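Frequently Asked Questions: Laundry and Chore Automation

General

What does Grullix sell?
Grullix supplies handling cells and control software to commercial laundries and light assembly shops. The current product line is the Flellmont cell, a fixed two-arm station with an infeed belt. There is no home product.

Can a machine do household chores yet?
Some of them, in part. Floor vacuuming and mowing are solved well enough to be sold in stores. Washing and drying clothes have been automatic for decades once the load is inside the machine. The steps before and after - sorting, loading, unloading, folding, putting away - are still mostly done by hand.

Why are shop-floor chores further along than household ones?
A shop floor can be arranged to suit the machine. Parts arrive in trays, lighting is fixed, and the same task repeats all shift. A home changes from one hour to the next. The Flellmont cell was tested on 37 types of flatwork before release, and every one of them was presented on the same belt at the same height.

Laundry handling

Why is unloading a washer considered difficult?
Cloth has no fixed shape. A rigid part can be matched against a stored model, but a sheet that has been through a spin cycle can take any form, and most of it is hidden under itself. Items also wrap around each other, so a pull on one may bring out three. 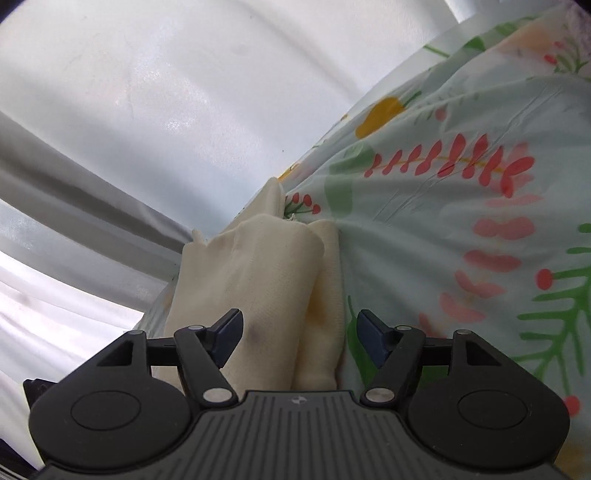 Does the system recognize individual items in a mixed load?
It separates them by color, texture and visible edges, with varying success. A plain cream cloth bunched up against a mint-green floral print is one of the easier pairings, as the contrast marks where one piece ends and the other begins. Print itself causes errors: a line of red leaves running across a crease can be read as a seam or a hem. Brushed steel adds bright reflected bands that shift with the viewpoint, and these are masked in software before a grasp point is chosen. White on white remains the weakest case.

What kind of gripper works best on fabric?
Two opposed fingertips handle most items. The fingers need to close on a fold or a raised corner; flat, tight cloth gives them nothing to hold. Suction is a poor choice for knits and terry because air passes through the weave. Needle grippers hold well but are not offered for customer-owned garments.

Can the machine tell whether an item is stained?
It can flag a discolored area for inspection. It does not identify the stain or select a treatment. Small marks inside a fold will be missed until the item is spread out.

How fast is it?
On sorted towels, the Flellmont cell processes 300 pieces per hour. Mixed household loads are slower and no rate is quoted for them. A trained worker is still faster on fitted sheets.

Shop-floor use

Can the same cell be used outside laundries?
Yes. The Munteanu option replaces the fabric fingers with hardened jaws for bin picking, machine tending and bagging. Changeover requires a tool swap and a recalibration.

Does it run unattended?
For limited periods. Plan for one operator to clear jams and tangled items. Cells at the Cekberg plant run overnight with remote supervision, on towels only.

How much training data does a new task need?
For a task close to an existing one, more than 2000 demonstrations. Unfamiliar materials take longer. Coated fabrics and netting are quoted separately.

When will there be a home version?
No date has been set. Cost, safety around children and pets, and recovery from a failed grasp are all open items. The next software release, planned for July, covers commercial cells only.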